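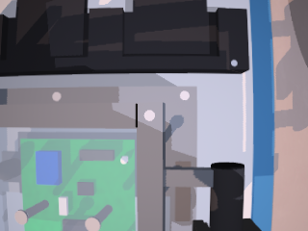

3.2 Gathering the examples

We did all of our collecting in simulation, mostly so that I could break things without Hala Yammine having to mend them. Each example is one go at the task, steered by hand by either me or Boyang Zhong, and saved along with what the wrist camera saw and how the joints moved.

Figure 2. View from the simulated gripper, with the dark housing at the top and the green circuit board at lower left.

We ended up with 171 goes and kept 77 of them. That sounds wasteful, I know, but early on we were both pretty clumsy – and a learner will happily copy clumsiness. I threw out any go where the steering wandered or stalled. Boyang wanted to keep a few of the wobbly ones so the learner could see a recovery, and we come back to that in Section 4.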